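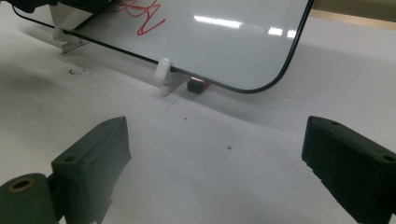

Handout 4: The Whiteboard Task
Posted in March by the course instructor, Robot Manipulation Lab, Grovbridge College

Read this before you come to lab. Last term's groups read it after, and it showed.

Unit 4 is the whiteboard task. Each team collects a set of demonstrations by hand, trains a policy on them, and then stands back while the arm does something near what was shown to it. The arm is called Odik. It is older than the course and has been repainted twice, and you should expect it to win most arguments.

What the task is

A small whiteboard stands at a slant on the table in two clear plastic stands. A little block sits under its lower edge. Your policy has to pick up the block without disturbing the board, bring it out into the open, and set it down on the near side of the table. Wiping the board is Unit 5. Please don't get ideas.

It sounds like an afternoon's work. Groups who say so out loud are usually still in room 364 at 9 p.m.

Why it's harder than it looks

Clearance. The fingers are chunky and the space under the board is not. If you come in high, you hit the frame, and the board goes over backward with a noise the whole floor has learned to recognize. Come in low and flat. Practice the approach ten times with the recorder off before you practice it once with the recorder on.

Glare. The board is glossy and the ceiling lights are bright, so you get white streaks on the writing surface that move whenever the camera does. Your network will find these streaks fascinating. One group last year trained a policy that steered by them with real skill, right up until somebody turned off a row of lights.

Clear plastic. The stands let the background through, and depth estimates near them are poor. If your point cloud says there is nothing there, remember that it said the same thing to the last team.

Marks on the table. There are specks and scratches on the white top. Leave them alone. A team once cleaned the table halfway through collection and then spent a weekend wondering why the second half of their data didn't agree with the first.

Collecting demonstrations

Use the hand-held gripper. Start every demonstration with the fingers open and the block in view. Move at the speed you'd use to take a cup off a crowded shelf. If you stop to think, the pause goes into the data, and Odik will later stop in the same spot and appear to think too, which is charming once.

Vary the block's position by a few inches between takes. Vary the angle of the board too, within reason. What you must not vary is the person holding the gripper halfway through a take.

Keep your failures, but put them in the failures folder. The shared set from earlier terms, which we call Truvard, has 901 demonstrations in it, and 161 of those were labeled "good" by people who had plainly not watched them. You may use the rest. You may use those as well, if you want to find out what happens.

Training

Jobs go to the Sandberg machine through the queue. Set your random seed to 3671 so that I can rerun your work and get the same disappointment you did. Don't submit six jobs at once. The queue shows me who you are.

Train first on your own data only, then on your own plus Truvard, and report both. If the bigger set does worse, say so and have a guess at the reason. A decent guess earns more marks than a nice curve with no comment under it.

Grading

Twenty trials on the arm, run by me, with the block placed by me. A trial counts if the block ends up flat on the near side and the board is still standing. A block that arrives on its end gets half. Touching the board is allowed. Moving it is a matter of opinion, and the opinion is mine.

The write-up is four pages, including figures. Tell me what broke, what you tried, and what you'd do with another week. "We would collect more data" is true of everyone and worth nothing.

Things to bring

Your team's log sheet, a charged laptop, and a dry-erase marker that works. The markers in the drawer have been dead since before Odik's first coat of paint. They get put back every time.

Known problems

The gripper's zero position drifts over a long session. Close the fingers fully and reset it every half hour.

If the recorder says "saved," check the folder anyway.

Lab hours are on the door. The emergency stop is the big red one, and you do not need to ask first.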